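Keeping a Big Shared Workroom Pleasant to Work In

If you've ever had the luck of moving your projects out of a cramped garage corner and into a large open workspace, you'll know the first week feels like a vacation. There's room to turn around with a long board! And then, little by little, the stuff spreads out, because it can, and by August you're walking in circles looking for the good scissors.

I've been keeping house in rooms like ours for a long time now, and most of what I know came from making a mess of it first. So take what's useful and leave the rest.

Start with the floor, and start at the far end. Pick the wall farthest from the door and sweep toward the exit, otherwise you'll be tracking dust back over the part you just finished (I did this for years). A wide push broom beats a shop vacuum for the first pass. Save the vacuum for corners and under the benches, and empty it before it's full – they lose their pull long before the bag looks ready.
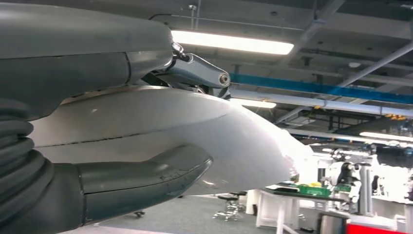 Windach Workshop Club, Shop Care Team

Light deserves more thought than it usually gets. A bright room is a joy, but bright light from one side can throw a shadow right across your hands, so turn your bench a quarter of the way around and try it for an afternoon before you buy another lamp. Dust the fixtures too, with the power off and the bulbs cool. Colleen Turcotte did ours one morning with an old cotton sock on a broom handle, and I'd been ready to order new bulbs!

For smooth matte surfaces, go easy on the sprays. A barely damp cloth and then a dry one will do, and if there's a greasy thumbprint that won't budge, a single drop of dish soap in a cup of warm water generally takes care of it. Anything with a joint or a pin in it gets wiped dry. Machined metal likes a very thin film of light oil afterward, so thin that you can't feel it with a fingertip. For ribbed rubber, like a bellows or a corrugated hose, use a soft toothbrush along the grooves and plain water, never solvent.

Set a kitchen timer for 20 minutes at the end of the day and have everybody tidy until it rings. What isn't done can wait until tomorrow, and people are much more cheerful about it when they know there's a bell coming.

One more little thing. Keep a basket by the door for items that have lost their home, and empty it at the end of every month. Ours has held up to 27 stray clamps at once, plus my own reading glasses.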